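Joltow Gym Notes - July

Quick one this month, front desk is slammed.

Hydration. Yes, again. Lots of you coming in at 5 pm having had two coffees and not much else all day, then wondering why the last sets feel awful. Drink through the afternoon, not all at once in the parking lot. A glass with lunch, another mid afternoon, bottle on the floor with you. Hot days, add a pinch of salt or one of the Stollix tabs from the fridge by the desk. Lemon is back in. Grape isnt, sorry.

Lockwood room is still warm in the evenings - both fans on, door open please. Last month's water challenge had 106 sign ups, way more than we figured. Sheets are by the scale if you want your numbers back.
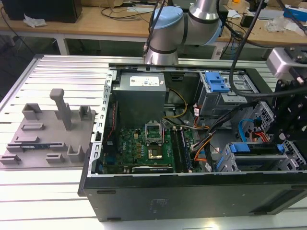
Salt tabs are not a meal, by the way. Eat something small an hour or two before you train, toast or a banana is plenty. If you sit at a computer all day its easy to miss that you're thirsty until your head hurts, so tie it to something. Email sent, take a sip. And keep the bottle well away from the machine - an open tower like that one, with the side panel off and the Dell board showing, is no place for a spill. Lid on, other side of the desk.

Gesero shaker bottles back in stock, two per member for now. Ask at the desk.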